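Presow Evening Classes
Furniture for Beginners
Notes for session 4: Wood keeps moving after you've paid for it
Tutor: Adanech Tufa
Last changed 2020-07-02

Handouts for sessions 1 to 3 are on Jekadix under "Files", then "Files" again. I have asked about this.

Where we got to

Last time we dealt with how a log becomes a board, and most of you left able to tell a flat-sawn board from a quarter-sawn one by looking at the end. If you missed it, the short version: look at the growth rings on the end grain. Rings lying more or less flat across the width mean flat-sawn. Rings standing up like books on a shelf mean quarter-sawn. Rings doing something in between are what you will find at the timber yard on the afternoon you go.

The main idea tonight

Wood takes in water from the air and gives it back. It swells as it takes it in and shrinks as it lets it go, and it does this for as long as it exists, including when it is a table. A coat of varnish slows the process down. It does not stop it, whatever it says on the tin.

What makes this a nuisance is that the movement isn't the same in every direction.

Along the grain: so little that we ignore it.
Across the grain, in line with the rays (radial): enough to matter.
Across the grain, following the rings (tangential): in many common timbers, nearly twice the radial figure.

So a flat-sawn board moves more across its width than a quarter-sawn one, and it also cups. It will do both in the first winter the heating goes on, usually with guests present.

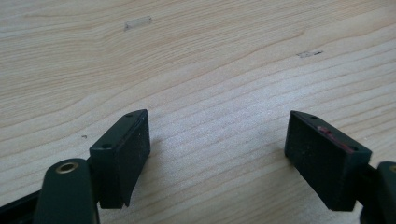
Length you may therefore forget about. Width you may not. Nearly every old piece of furniture with a split down the middle was made by somebody who fixed the width of a solid board firmly to something that refused to move with it. Look at the ends of a cheap chest and you'll often find a batten screwed tight across the planks. The batten is fine. The planks are in two pieces each.

A worked sum

The rule of thumb I want you to use in this class is a movement of 1 per cent of the width between the damp end of the year and the dry end. Real figures vary by species and by how well your house is heated, and the proper tables are in the back of the course book. One per cent will keep you out of trouble for most indoor work.

Take a solid top 500 mm wide. One per cent of 500 is 5 mm. That is the whole sum. People are disappointed by it.

Five millimetres doesn't sound like much until you consider that the alternative to letting it happen is a crack, or a joint giving way, or a set of screws bent over like wet grass. If you fix the top along its middle, each edge needs to travel 2.5 mm. If you fix it along one edge, the other has to do the full five.

Homework sum: the same for a top 3,000 mm long and 136 mm wide. Read the section on length again before you start. Last June half the group worked out the wrong one to two decimal places, beautifully set out.

Ways of letting it move

Slotted screw holes. Cut the slot across the grain, so the screw can slide with the board. A slot cut along the grain is decoration.

Buttons. Small wooden blocks with a tongue that sits in a groove in the rail. Leave a gap. Everybody pushes them in tight because it looks neater.

Frame and panel. The panel floats in a groove and is not glued. I will say this again when you have the glue in your hand.

Breadboard ends. Glue the middle only, and peg the rest through slots. The end will line up exactly with the top on two days of the year, and you should invite people round on those.

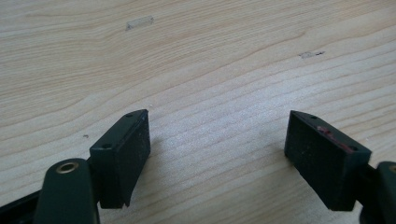
Man-made boards are the exception to most of this. Plywood has its layers laid with the grain crossing, so each holds its neighbour still, and you can fix it down more or less as you please. Eldana Yimer, who takes the Belay group upstairs, would like me to add that this makes it the better material. I have added it.

Before you cut anything

Bring your boards indoors and leave them in the room where the finished thing will live, or one like it. Put thin sticks between them so the air can get round. Two weeks is decent for timber already kiln-dried. Leaning them against a radiator to hurry things along produces a propeller.

Finish both faces of a top, including the one that only the dog will see. With one face sealed and the other bare, the two take up moisture at different speeds and the board bends.

For next time

Read chapter 5, up to page 30.
Do the homework sum.
Bring one board with its ends marked R for radial or T for tangential, in pencil. Pen soaks in.
Anyone who borrowed the long sash clamp, please bring it back.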